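Part 4: Putting the processor and memory back in

I wrote the first version of this guide for the people who pick up our refurbished office towers at Duketness, and it has grown a bit every winter. By now you should have the side panel off and the case lying flat, open side up. If you still have a power cord plugged in, stop and go back to Part 2!

Before you touch anything, press the power button once with the cord out. Then put a bare hand on the metal chassis and keep it there a second. I do this every time I come back to the table, even if I only got up for coffee.

1. Clear your elbow room. Tuck any loose wires toward the wall of the case so they don't flop over the board. Don't unplug them just to be tidy - I did that my first January and spent an evening working out which plug went where.

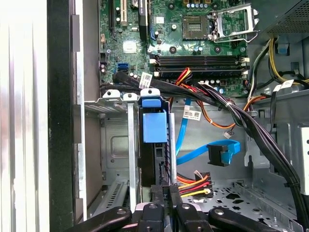

2. Check the socket. The lever and the metal bracket need to be all the way open before the chip goes anywhere near it. Get a flashlight and look across the contacts from a low angle. They should make a nice even grid, and any bent one will catch the light differently from its neighbors.

Caution: Keep your fingers, sleeves and canned air straws out of the socket. If you find a bent contact, put the board aside and write to Horacio Acuña, who does our repairs (and has much steadier hands than mine).

3. Hold the processor by its edges and match the little triangle on the chip to the marked corner of the socket. Look for the notches too. Lower it straight down and let go. No pushing, no wiggling! If it looks crooked, lift it out and try again.

4. Close the bracket and bring the lever down until it hooks. It takes more force than you'd like, and there may be a small crunchy sound. I still wince.

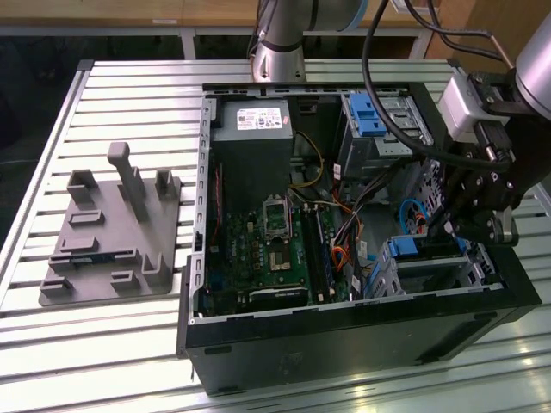 5. Now the paste. One dot in the middle of the chip, the size of a small pea, is plenty. Set the cooler on and tighten its screws in a cross pattern, a couple of turns each, going back over them until they're snug.

Note: Plug the cooler's fan in right away. It's the step people email me about most.

6. Open the latches on the memory slots. Line up the notch in each stick with the bump in the slot, then press on both ends until the latches close over it. If you only have 2 sticks, check the sheet that came in your box for which slots to use, as it differs from model to model.

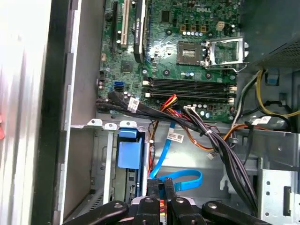
7. Run your eyes over the cables one more time, especially anything that could reach a fan. Riku Iwasaki ties his back with strips of old shoelace and it works great, but a plain twist tie will do (the plastic kind, with no wire in it).

8. Leave the panel off for the first start. Plug in the monitor, the keyboard and then the power cord, and press the button. If you get beeps, pull the cord, wait a minute and reseat the memory before you go looking for anything worse.

Once you get a picture on the monitor, shut down, unplug and carry on to Part 5 for the drives.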